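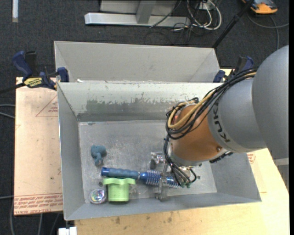

Bekport's view, given at the September review, was that a speed limit near the bin means little unless the stop is tested at the start of every shift. We have taken that into the draft cell rules.

Progress to Saturday, September 30, 2023

The picking trials stand at 2,137 picks, 506 of them under the new rules. Operators now check hoses, cables and bin clamps before power-on and sign the sheet. Zanetti has returned 80 comments on the draft, mostly on wording.

Still open: who may restart the arm after a stop. Bira and Stikero differ on this. The final text is due in December.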